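Undik 생활정리연구소 공식 계정
@undik_official

[주방 정리 안내 연재] 접시꽂이, 냄비, 소형 오븐의 배치에 관하여 (1/14)

Undik 생활정리연구소는 공동 주방 이용 안내서의 개정판 발간에 맞추어, 조리대 위 기물 배치에 관한 내용을 본 계정에 나누어 게시합니다. 대상은 Clarkside 공동주택 입주자와 Plallden 교육관 수강생이며, 그 밖의 이용자께서도 자유롭게 참고하실 수 있습니다.

(2/14)
개정판은 지난 8월 초안을 바탕으로 작성되었습니다. 초안 공개 후 접수된 의견은 모두 124건이며, 접시 보관과 냄비 뚜껑에 관한 문의가 가장 많았습니다. 식기세척기, 냉장고, 음식물 처리기에 관한 사항은 본 연재에서 다루지 않습니다.

(3/14)
용어를 먼저 정리합니다. 안내서에서 '접시꽂이'는 접시를 세워서 보관하는 받침을 말하며, 재질은 구분하지 않습니다. '깔개'는 조리대 상판에 펼쳐 두는 매트류를 통칭합니다. '소형 오븐'은 오븐 토스터를 포함합니다. 초안에서 '식기 선반'으로 표기한 부분은 모두 '접시꽂이'로 바로잡았습니다.

(4/14)
접시꽂이에 관한 사항입니다. 크기가 비슷한 접시는 눕혀서 쌓지 않고 세워서 보관하는 것을 원칙으로 합니다. 눕혀 쌓은 접시는 아래쪽 것을 꺼낼 때 위쪽 접시를 모두 들어 올려야 하며, 이 과정에서 가장자리가 깨졌다는 의견이 여러 차례 접수되었습니다. 우묵한 그릇과 깊은 대접은 접시꽂이에 두지 않습니다.

(5/14)
접시의 순서에 관한 사항입니다. 사용 빈도가 높은 접시를 앞쪽에 둡니다. 색이 다른 접시를 함께 쓰는 세대에서는 색을 기준으로 자리를 정하셔도 무방합니다. 같은 색끼리 모아야 하는지에 대한 문의가 있었으나, 안내서는 이에 관한 별도의 기준을 두지 않습니다.
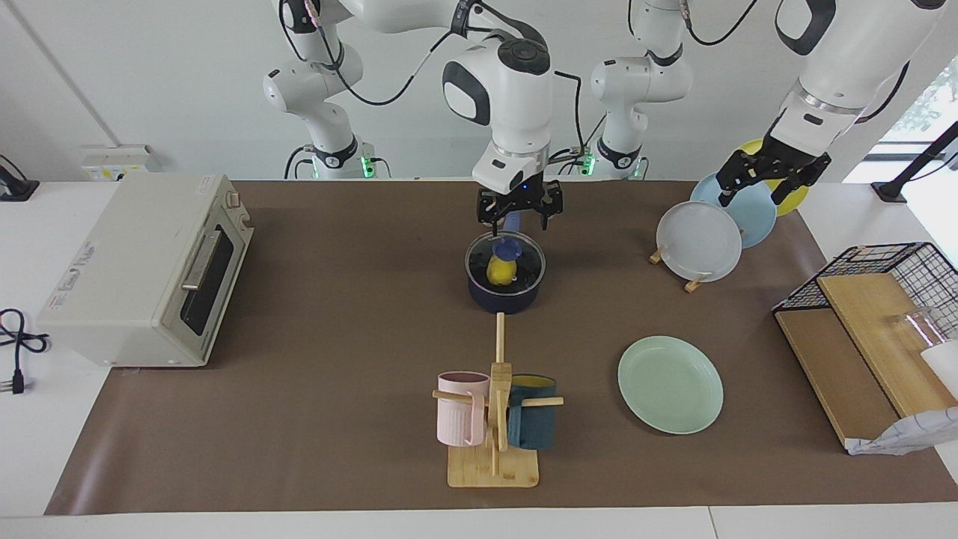 갈색 깔개 위의 냄비와 나무 접시꽂이. 접시는 뒤에서부터 노란색, 하늘색, 흰색 순이며 왼쪽은 소형 오븐.

(6/14)
냄비에 관한 사항입니다. 냄비는 뚜껑을 덮은 상태로 두며, 뚜껑을 뒤집어 올려 두지 않습니다. 유리 뚜껑은 열지 않고도 내용물을 확인할 수 있어 공동 주방에 적합합니다. 사진의 냄비에도 유리 뚜껑이 덮여 있으며, 안에 든 레몬이 비쳐 보입니다. 불투명한 뚜껑을 쓰시는 경우에는 내용물의 이름을 적은 쪽지를 냄비 옆에 놓아 주시기 바랍니다.

(7/14)
뚜껑 손잡이에 관한 사항입니다. 손잡이가 헐거워진 뚜껑은 사용을 중지하고 나사를 조인 뒤 다시 사용하십시오. 나사가 없는 형태이거나 조여도 흔들리는 경우에는 관리실에 교체를 신청하실 수 있습니다. 손잡이의 색상은 지정할 수 없습니다. 교체품은 Kulkarni 주방용품을 통하여 일괄 공급되며, 개인 소유 냄비의 손잡이는 한 개당 3,000원의 실비를 받습니다.

(8/14)
냄비 안의 식재료에 관한 사항입니다. 레몬과 같은 과일을 잠시 냄비에 담아 두는 것은 허용됩니다. 다만 공동 주방에서는 당일 안에 비워 주셔야 하며, 다음 날 아침 점검 시까지 남아 있는 식재료는 공용 바구니로 옮깁니다. 공용 바구니에 보관하는 기간은 2일입니다. 보관 기간이 지난 식재료에 대한 반환 요청은 받지 않습니다.

(9/14)
소형 오븐에 관한 사항입니다. 오븐은 조리대의 한쪽 끝에 두고, 문을 완전히 열었을 때 다른 기물에 닿지 않도록 합니다. 정면을 조리대 안쪽으로 약간 틀어 놓으면 중앙에 선 상태에서도 문과 조절 손잡이를 다루기 쉽습니다. 사진의 오븐도 정면이 오른쪽을 향하도록 조금 비스듬히 놓여 있습니다. 사용 중이거나 사용 직후인 오븐 위에는 어떠한 물건도 올려놓지 마십시오.

(10/14)
오븐 주변의 간격에 대하여 문의하신 분이 많았습니다. 제품마다 요구하는 간격이 다르므로 해당 제품의 설명서를 우선하여 따르시기 바랍니다. 설명서를 분실한 경우 관리실 비치본을 열람하실 수 있으며, 비치본의 외부 반출은 허용되지 않습니다. 복사가 필요하신 경우 해당 면을 알려 주시면 담당자가 처리합니다.

(11/14)
깔개에 관한 사항입니다. 깔개는 상판의 넓은 면을 덮도록 펼치되, 모서리가 상판 밖으로 늘어지지 않게 합니다. 무늬가 없는 단색 깔개를 권장합니다. 물기를 닦은 행주를 깔개 위에 펼쳐 말리는 일은 삼가 주십시오. 깔개 세탁은 층별로 순번을 정하여 시행하며, 순번표는 각 층 게시판에서 확인하실 수 있습니다.

바퀴가 달린 탁자를 조리대로 쓰는 경우에는 기물을 올리기 전에 바퀴의 고정 상태를 먼저 확인하십시오. 기물을 올려 둔 채로 탁자를 옮기는 행위는 금지합니다. 부득이 위치를 바꾸어야 할 때에는 접시꽂이의 접시부터 내리고, 냄비와 오븐을 차례로 내린 뒤 이동합니다. 오븐은 반드시 전원 플러그를 뽑은 상태에서 드십시오.

(12/14)
접수 의견에 대한 답변 일부를 옮깁니다.

접시꽂이를 싱크대 안에 두어도 되는지에 대하여: 허용하지 않습니다. 세척 공간은 다음 이용자를 위하여 비워 두어야 합니다.

여러 세대가 접시꽂이 하나를 함께 써도 되는지에 대하여: 허용합니다. 이 경우 각 세대의 자리를 미리 정하여 관리실에 알려 주십시오.

냄비를 오븐 위에 보관해도 되는지에 대하여: 허용하지 않습니다. 오븐을 장기간 사용하지 않는 경우에도 같습니다.

개인 접시에 이름을 표시해도 되는지에 대하여: 바닥면에 한하여 허용합니다. 음식이 닿는 면에는 표시할 수 없습니다.

(13/14)
교육 일정을 안내합니다. Plallden 교육관은 개정판의 내용을 바탕으로 실습 과정을 운영합니다. 과정은 2회로 구성되며, 첫 회에는 접시와 냄비의 배치를, 다음 회에는 소형 오븐과 깔개의 관리를 다룹니다. 강의는 당 연구소 교육 담당 Gaetano Marino가 맡습니다. 초안 설명회에 참석하신 인원은 거의 3,000명에 이르렀으나, 실습 과정은 조리대 수의 제한으로 소규모로 진행됩니다. 수강 신청은 교육관 접수처에서만 받으며, 본 계정의 댓글이나 쪽지로는 접수되지 않습니다.

(14/14)
개정판은 2019년 12월 14일부터 Clarkside 관리실과 Plallden 교육관에서 배부합니다. 세대당 한 부를 원칙으로 하며, 추가분이 필요하신 경우 배부처에 사유를 말씀해 주시기 바랍니다. 큰 글자판은 별도로 제작 중이고, 배부 시기는 확정되는 대로 본 계정에 게시하겠습니다.

기존 초안을 보관하고 계신 분께서는 폐기하여 주시기 바랍니다. 초안의 접시 보관 항목과 깔개 항목은 개정판의 내용과 다릅니다.

(추가 안내)
일곱 번째 게시물의 손잡이 교체 비용에 관하여 문의가 있어 덧붙입니다. 공동 주방에 비치된 냄비의 손잡이는 무상으로 교체하며, 실비는 개인 소유 냄비에만 적용됩니다. 신청서 양식은 두 경우가 같습니다. 소유 구분란을 반드시 기재하여 제출해 주십시오.

Undik 생활정리연구소 안내서 편집 담당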